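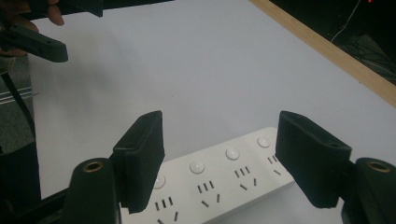 Harketti Two-Hand Gripper Kit
Item 903, sold by Larkport

What you get: 2 hand-held grippers with black fingers and ribbed pads. Training is extra, and so is the software plan. Read that line of the quote twice.

Harketti says a new operator is up to speed in a day. We doubt it. Our buyer, Ferhat Tokgöz, tells customers to budget 13 working days before they count on any usable output — more if your parts are long or slick.

Spare pads: sold in packs only. Ask for the pack price before you order the kit, as it isn't in the brochure.

Compared with Vevel: the Vevel kit costs $400 less and comes with a shorter warranty. For light tabletop work we can't see what the extra money buys.

Lead time: the maker promises July. We wouldn't plan a project start on that date.

Returns: unopened kits only, less a restocking fee.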